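Work, Automation and the People Who Stay
Handout for Unit 3: The housekeeping case
Instructor: Shoshana Montoya

Read this before the discussion section. The case concerns Plondance, a residence hotel that put mobile robots with arms onto its room-turnover work. I have kept the names of the staff out of it, apart from Kenna Purves, who ran the floor and agreed to be quoted.

1. What was promised

The vendor, Istetti, sold the machines with a phrase you will meet again in this course: the robot takes the dull work and the person keeps the good part. Ask of any such sentence who decided which part was dull. Room attendants at Plondance were never asked. When Purves finally put the question to them, several named folding and putting away as the part of the shift they liked, as they could do it at their own pace and talk. Those were the first tasks handed over.

The sales material also spoke of "freeing up" hours. Freed for whom? The hours did not go back to the attendants as rest. They went into a larger room list.

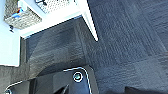 The word to watch is "assist." On paper the robot assists the attendant. In the written procedure, which is in your reader, the attendant clears the route, checks that baskets are where the machine expects them, stands by during a reach under or beside furniture, and fixes whatever has been left crooked. Read those steps again and decide who is assisting whom.

2. The work that moved

Automation studies since at least 1984 (see the reading list) have had trouble with a simple bookkeeping point. A task that leaves one person's job description usually turns up in another's, often without a name. At Plondance the new unnamed work included:

- setting out each room the same way, every time
- waiting
- wiping down the machine and its charging spot
- writing up stoppages on a form that had no line for "I did it myself"

That last item matters more than it looks. If an attendant gives up and finishes the job by hand, the form records a completed room. The robot gets the credit, and the next budget is drawn up from those forms.

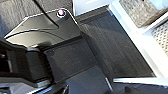

Fig. 2. The gripper at work beside the ribbed mat and white framing.

Purves kept her own tally in a notebook through March. Of the 68 rooms she followed, the official log showed three stoppages. Her notebook showed 30 rooms where somebody had stepped in. I don't claim that her count is perfect – she says herself that she was busy and annoyed – but a gap of that size should make you careful with any figure that comes off a vendor's dashboard.

3. Skill, and what happens to it

The usual worry is that people lose their skills. I think the evidence here is mixed. The experienced attendants kept theirs, mostly from rescuing rooms. New hires were the ones who suffered. They were trained to prepare a space for the machine and had little practice in reading a room for a guest: which towel needs changing, which things on a shelf are in use and should be left alone. 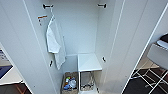 A closet is a good test of this. An attendant opens one and makes a dozen small judgments without stopping. The procedure manual allows for two of them, "item present" and "item absent." Everything else gets passed up the line to a supervisor, who now spends her afternoon answering questions that used to be settled on the spot. Purves called it "being promoted to search engine."

To be fair to the other side, two attendants with bad shoulders told her they were glad of any help with reaching and would not go back. Take that seriously in your answers. It is also an argument for better shelving.

4. For discussion

Compare Plondance with the Grarell laundry case from Unit 2, where staff wrote the task list before anything was bought. How much of the difference comes from the machines, and how much from the order in which things were done?

Who should own the stoppage log? Suggest a form that would have caught what the notebook caught.

The Schumacher memo (reader, last section) says resistance came from "unfamiliarity with technology." Find the evidence it offers. I could not.

Bring one page of notes, handwritten is fine.

Filed under: Labor & Technology, Course Handouts, Service Work
Questions about this handout? Contact the course office | © Shoshana Montoya. May be copied for classroom use | Back to top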